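Still Waiting for the Robot That Does My Dishes

Every November the same crop of headlines comes around, and every November I check whether my kitchen is any cleaner. It isn't. This year the noise was about Vikis, a software outfit that wants a pair of robot arms to clear tables and sort small parts, with a home version "to follow." I have been reading "to follow" for a long time now.

Their pitch leans heavily on simulation. Practice the chore 2000 times on a computer, the thinking goes, and the real arms will pick it up quickly. Maybe so. A simulated table can have all the scratches and stains you like and it still won't have my kid's oatmeal drying on it.

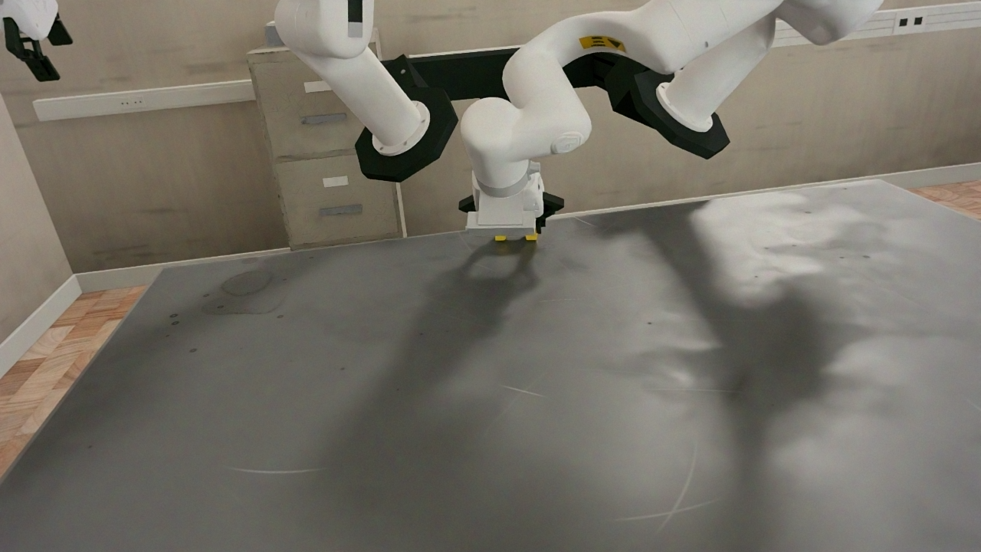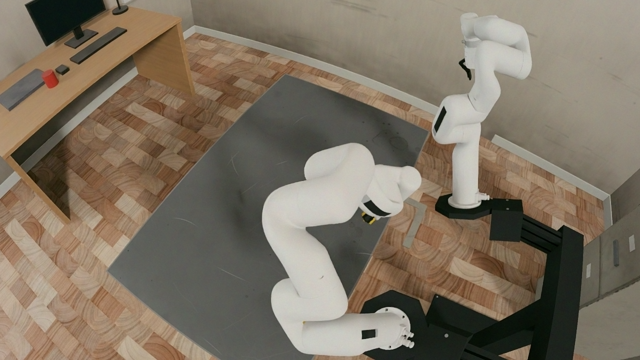

What I want to know is what happens on try 1695, when the fork is under the napkin and the napkin is stuck to the plate. The write-up gives an average and moves on. I worked 4 years on the packing floor at Drarmont, and an average never got a jammed box off the line. We had a machine there that folded cartons beautifully until the weather turned damp. Then two of us stood beside it all shift and folded them by hand.

I'll grant that shop floors will get there first. The parts are the same every day and somebody is paid to watch. A house has stairs, a dog and a drawer that sticks. Ask me again next November. I'll probably be at the sink.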